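Workshop notebook, March 14, 2022
Cutlery task, home kitchen set. Written by me, with remarks from Padmavathi Kamath added where marked PK.

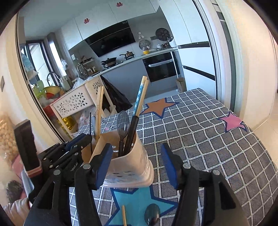
1. Where we are

This is the first entry since the January one, so I write a little longer. In January the cutlery work was still a side task. Now it is what three of us do for most of the day, and the sorting bench at the Tala site is waiting for it. I want to put on paper what is working, what is not, and also what has changed in how we work, which I think we do not write down enough.

The task stays the same: a utensil holder, mixed contents, chopsticks and spoons. Some pieces are in the holder and some are on the table. The hand-held gripper is used by a person. The arm learns later from what the person did. We do it on the dining table with the star tablecloth, with the kitchen behind, and we decided to leave the kitchen as people live in it. The red double-happiness papers stay on the cabinets, the wok stays on the stove.

2. Holder

Gripping the holder from both sides with the blue pads is the move I trust the least. The plastic is a little soft and the shape is rounded. If I close too fast, the wall gives in and the pieces inside lean to one side. If I close too slowly, I get a nice grip but the session becomes long and my wrist complains.

Rules I am following for now:

Come down from above with the fingers well open, then close.
Do not grip at the row of small holes near the bottom edge.
Look at the cardboard sleeve before starting. If it slides during the grip, write it down and go on. Do not repair it in the middle of a run.
The tall pieces (the blue-patterned chopsticks) must not touch the frame of the gripper when the holder is lifted.

PK: I would close at one speed always, even if it is a bad speed. Two speeds from two people is worse than one bad speed.

I agree with this. From tomorrow we use one speed, the slower one.

3. Chopsticks

The wooden ones are fine. The thin black one is hard. The gripper is black also, and in the recordings I lose the chopstick against the finger when I review. I asked Alva group if they can change the color of the finger bracket. They answered that the brackets are already made for this season and that we should change the chopstick. We will not change the chopstick. In the canteens people have black chopsticks.

A single chopstick lying flat is still the piece which costs the most tries. The pads are thick and the chopstick is thin, so you have to press a little into the tablecloth to go under it. Then the cloth moves. I tried with tape under the cloth at the corners and it is better, but not solved.

The spoon on the table is easy if you take it by the handle. By the bowl it turns. New people always go for the bowl, I did also.

4. Numbers for this period

Runs recorded: 181
Thrown away: 20
Reason for most of the thrown away: a piece fell outside the table, or the person stopped in the middle.
Longest block without a pause: some 60 minutes. This is too long, see section 5.

I did not separate the runs by person and I do not want to. When the sheet had names on it in January, people began to skip the difficult chopstick to keep their row clean. After the names were taken away the hard tries came back. I write this here so that the next one who makes a sheet knows it.

5. What it changes for us

At Tala the cutlery is sorted by hand after washing. I was there two times this winter to watch. The work is standing, warm and wet, and the people are very quick. One woman took a full fist of chopsticks, tapped them on the counter and they came out even and paired. I cannot do this with the gripper and the arm will not do it either, not this year. What the arm can possibly do is the slow remainder: the odd piece, the plastic spoon between the metal ones, the holder that has to be moved to the next table.

The plan from Vurnumero says that the sorters will become "cell operators". I asked what a cell operator does between nine and ten in the morning, and I did not get an answer yet. The sorters asked me the same question, in simpler words. They wanted to know if they will still rotate with the serving line, since the rotation is the part of the day they like. If the arm takes the slow pieces, one person has to stay near it, and this person does not rotate. I have put this to Novent in writing, because they make the shift plan.

For us in the workshop the change is smaller but I feel it. Before, I spent the day at the screen and my hands were free. Now my hands are the tool. By the afternoon I hold the gripper differently than in the morning, lower and with the elbow in. The data has this in it too. So:

Pause after 20 minutes, everybody, no exceptions for being "nearly finished".
Change hands only between runs.
Five runs at the start of each block are practice and are not kept.
Who has pain in the thumb says so the same day.

PK: I would add that the person who records should not be the person who marks the runs as good. I marked my own for a week and I was too kind.

Yes. We swap starting with the next block.

6. One disagreement, not closed

PK wants more homes and fewer canteens in the recordings. Her argument is that a home kitchen has more different things standing behind the table: strainer on the wall, kettle, bags on the storage cart, a glass jar in the dish rack. If it works there, then the canteen is easy. My argument is that the canteen is not easy, it is only different. The light is flat there, all surfaces are metal, and there are people walking by on both sides. I do not think the one contains the other. We have agreed to finish the home set first and then do a short canteen set of the same tasks, with the same holder, and compare.

A second point where I am not sure. When we record, we hold the gripper as people who know what the gripper can do. A sorter would hold it differently. I would like that two or three sorters from Tala come and record for half a day, paid as a normal shift. They know which pieces get stuck together. PK is for it. The question is who pays, Tala or Vurnumero, and I will not start before this is clear, as last time the hours were "forgotten".

7. To do

Order spare blue pads. The left one and the right one may not be the same part, check the list twice.
Tighten the screws on the gripper frame before each block, not once a week.
Find a second holder of the same shape but without the cardboard sleeve.
Tape or clips for the tablecloth, test both.
Move the snacks away from the working side of the room. I eat them with the same hand and then the handle is greasy.
Ask Novent again about the rotation. If there is no answer, call.
Write the instruction for the single chopstick with a drawing. PK has offered to make the drawing.

Next entry after the canteen set.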